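4.2 What people told us about washing knits

I'll admit I went into the Tomville interviews thinking the washing machine would be the villain. I own three felted sweaters, so I had a theory! But of the 38 households we talked to, only 20 said they'd ever lost a knit in the wash. What came up far more was wearing: elbows, cuffs, the spot where a bag strap rubs. Yee-man Mak (who did most of the July interviews) started asking people which sweater they'd save from a fire, and it was nearly always one with a darned cuff. 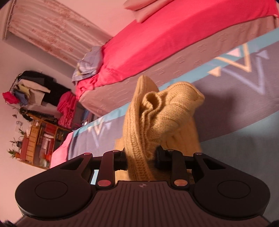
Figure 3. Mustard-yellow garment in a ribbed cable knit.

Cables make all this messier, and I love them for it. The raised parts take the rubbing, so a cabled sleeve can look tired while the ground fabric is still fine. We coded 197 mentions of wear in total, and I kept going back and forth on whether pilling should count. Tsao leaves it out. I left it in, mostly on account of how much people complained about it, and Table 5 gives the totals both ways.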